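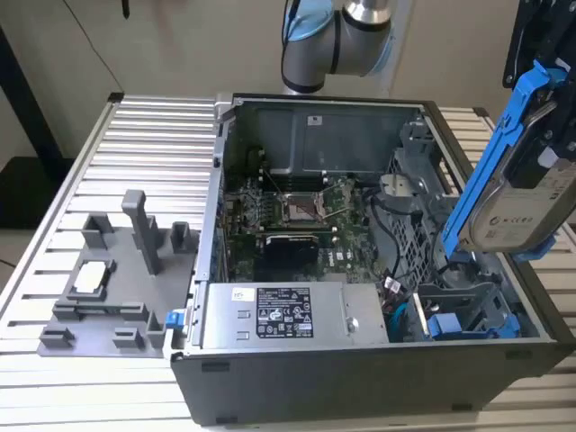

Drurner Tabletop Miniature: The Thing in the Cistern

Product code: ZM-DRN-04
Manufacturer: Zimum
Scale: 32 mm heroic
Material: cast polyurethane resin
Supplied: unpainted, unassembled
Status: in stock

Overview

The Drurner is the fourth large creature in the Cirnolau range of horror miniatures. It represents the cistern dweller from the Cirnolau rulebook, chapter nine, and matches the revised artwork in the second printing. The body is a single hollow casting. The six feelers, lower jaw and dorsal fin are separate parts and are fixed with pegs.

The model can be used in any system that accepts a creature on a 100 mm round base. A profile card for the Cirnolau rules is included in the box. Profiles for other games are not supplied.

Contents

1 body casting
6 feelers, numbered on the peg
1 lower jaw
1 dorsal fin
1 round base, 100 mm, with flagstone texture
1 profile card
1 assembly sheet

Dimensions

Height assembled, including base: 118 mm
Width across feelers: 141 mm
Box: 180 x 140 x 90 mm

Changes from the first casting

The sculpt is by Demetrius Halvorsen, who also made the master for the first casting. The second casting differs as follows. The pegs on feelers 2 and 5 have been lengthened by 3 mm. The gate on the lower jaw has been moved to the inside face, where the cut is hidden once the jaw is closed. The eye sockets are deeper and will take a 4 mm glass bead if preferred to the moulded eye. Beads are not included.

First and second castings are not interchangeable at the feelers. Owners of the first casting who need a spare should order part ZM-DRN-04A. The casting number is stamped under the base.

The edition is limited to 2000 copies. The number is printed on the profile card and is allocated at packing. Requests for a particular number cannot be met.

Assembly

Wash all parts in warm water with a little washing-up liquid and leave to dry fully. Remove gates with a fine saw and finish with 600 grit wet and dry paper, used wet. Wear a dust mask when sanding resin.

Dry fit the feelers in number order before gluing. Feeler 3 passes behind feeler 4 and must go in first. Use cyanoacrylate glue. Polystyrene cement has no effect on this material.

A slightly bent feeler can be straightened by holding it in hot tap water for 30 seconds, setting it by hand and cooling it under the cold tap. Do not use boiling water.

Prime with an acrylic or enamel spray primer suitable for resin. The sheet lists the colours used on the box art, but no paint set is sold for this model.

Compatible items

ZM-LYN-01 Lyons Expedition, five figures with lanterns
ZM-CIR-11 Cistern wall sections, straight
ZM-CIR-12 Cistern wall sections, corner
ZM-DRN-04A Feeler set, first casting only

Delivery and returns

Orders are sent by tracked post. Missing or miscast parts are replaced free of charge if reported within 28 days; quote the order number and the part number from the assembly sheet. Assembled or primed models cannot be returned.

Not suitable for children under 14. Contains small parts and sharp points.

Page last revised 5/14/21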